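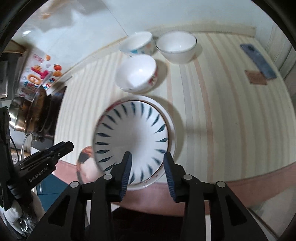
Tretis Tableware Set, data card

Version 1.2, released October 6, 2021
Maintainer: Analyn Soriano
Hardware notes: Arnar Bundgaard
Annotation lead: Pacita Estrella

Summary

Tretis is a licensed set of manipulation recordings made with hand-held two-finger grippers in home kitchens and dining areas. It is sold as a companion to the Livholm policy training kit and can also be used without it. The release contains 1172 episodes from 166 table layouts. Each episode covers one task, from first approach to release of the last object.

Contents

Video: one wide-angle stream per gripper, mounted behind the fingers. The corners of the lens circle are black and have not been cropped.
Gripper state: finger opening, sampled with the video.
Pose: six degrees of freedom, relative to the first video sample of the episode.
Text: one task sentence per episode, plus start and end marks for each grasp.

Tasks

stack_plates: 463 episodes
clear_table: the remainder, including episodes that mix plates and bowls

Objects are ordinary household plates and bowls, plain and patterned. A typical layout has stacked plates near the table edge and bowls behind them. Table coverings vary, and striped ones are common. Unrelated items on the table were left where they were and are not annotated.

Collection

Operators worked from a task sentence and chose their own grasp. Two-gripper episodes are synchronized in hardware. Left and right streams are stored in separate folders with matching episode numbers.

Loading

Unpack the archive and point the Iltia loader at the top folder. The loader checks the index file before reading any video. To skip the check, set verify to false. Single-gripper episodes return an empty left stream.

Known issues

Glossy bowls produce highlights that saturate the sensor. Depth estimated from these regions should be masked.
Thin plate rims are sometimes hidden by a finger at the moment of contact. Grasp start marks in those episodes were set from finger opening alone.
Pose drift is higher over repeating stripes. The August build had a scale error in 100 episodes; these were reprocessed for 1.2.
Layouts are not balanced by object color.

Splits

Train and test are divided by table layout. Do not re-split by episode if results are to be compared with the Livholm baseline.

License and contact

One license covers one site. Redistribution of raw video is not permitted; trained weights may be shared. Send corrections to Rosalinda Pangilinan with the episode number and the stream side.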